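Slide 1. Good afternoon, and thank you to Elmarie Makhubela for the invitation. My name is Kalevi Kemppainen. I write product texts for the furniture shop Drirow, and today I will speak about how customers use words for soft fabrics when they search.

Slide 2. In February we collected 2,402 searches from our web shop. After I removed the double ones, 2,289 remained. (Pause here, let them read the table.) Please look at the column on the left. People very seldom write "polyester" or "pile height." They write "soft," "fluffy," "like a teddy bear."

Slide 3. We had 24 different words in the catalog for a soft surface. The writers liked them all. The customers used very few of them, and the search engine did not connect "plush" with "fluffy."

Slide 4. Let the pictures stand for a moment and ask the room: which word would you type?
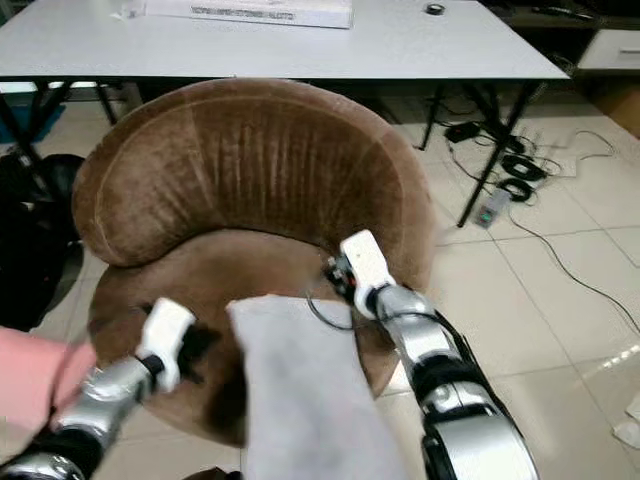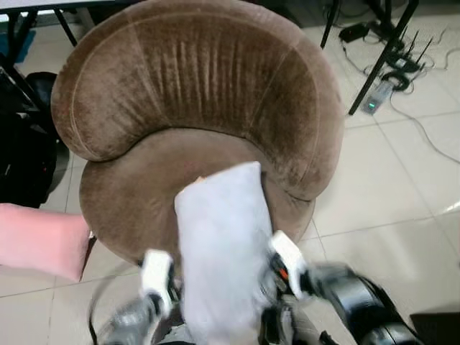
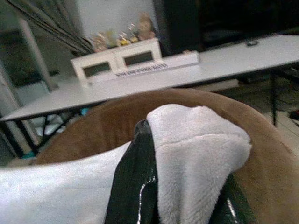
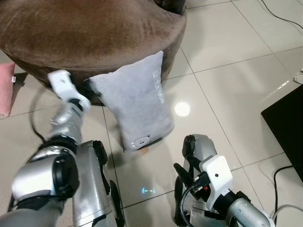 Soft surfaces: brown velvet in the first, second and fourth pictures, white fluffy pile in the third.

Slide 5. Take the answers from the room. Usually I hear "velvet" first. Velvet is a good search word, but many people also use it for fabrics that are not velvet. Explain our rule: the exact name goes in the title, the everyday word goes in the first sentence.

Slide 6. Show the Kandon cushion text, old and new version. Read both aloud, slowly. The old one has the word "luxurious" 2 times and does not say how the cushion feels.

Slide 7. Problems we still have. "Fuzzy" is friendly for some readers and for others it means bad quality. Pathirana, our second shop, wants to keep its own word list. I do not have a solution yet, so ask for ideas.

Questions. If time is short, skip the Jarno table.

Contact: Kalevi Kemppainen, Drirow | © Drirow | Back to top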